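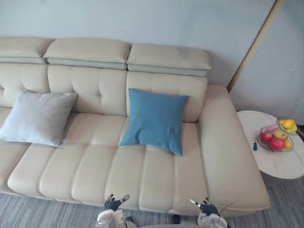 January, so far

Mon 5 January

Quick one, kettle's on. Back at work today and my inbox had 683 in it. Deleted 500 without opening. No regrets yet.

Main news is I'm trying to read more this year. Proper books, not my phone in bed till one. Got through 127 pages of a thing set in a lighthouse and then left it on the bus. The number 74, if anyone's riding. Called the lost property line twice, no luck, will try again tommorow.

Meanwhile started the Flekmont mystery my sister keeps going on about. Slow. Everybody has the same kind of name and there's a map at the front I keep flipping back to. Might be good by chapter five? Giving it till the weekend.

Also the library on Vumton Street is shut Wednesdays now, which is my only free evening, so that's great. They do holds by email though. Put in for three, all of them say February.

Sofa reading beats bed reading, by the way. I fall asleep in bed by page four. Sofa, big light on, phone in teh kitchen. Did an hour and a half on Saturday like that.

Ok, soup. More when I find the lighthouse book.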